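Playtesters wanted: Condska, closed test round

Tusham is looking for external playtesters for Condska, a cooperative survival game for PC built on our in-house engine, Quintana. The round runs through June and covers network stability, matchmaking and the revised inventory system. Applicants do not need previous testing experience.
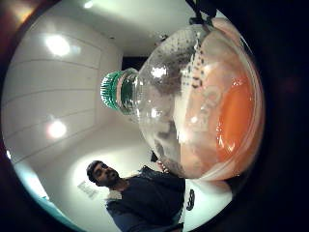 Sessions last 90 minutes and start at 7 p.m. Eastern. Each participant is assigned to a fixed squad and completes a set route on the Tidden map, then fills in a form of 15 questions. Crash logs are uploaded automatically when the client closes. We have 166 places in this round, split between new players and those who took part in the spring build.

Minimum requirements:
Windows 10 or later, 64-bit
16 GB of memory
Wired connection
Working headset with microphone
Age 18 or over
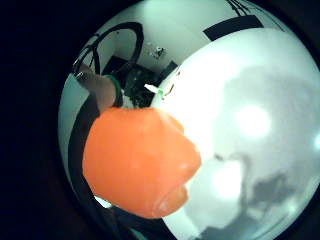 The test client is under a nondisclosure agreement. Streaming, screenshots and public discussion of the build are not permitted until the agreement is lifted. Progress is wiped at the end of the round and does not carry over to the release version.

Participants who finish all assigned sessions receive a key for the full game at launch. There is no other payment. The previous round drew nearly 400 applications, and not every applicant will be contacted. Apply through the form on the Condska page and attach a DxDiag report.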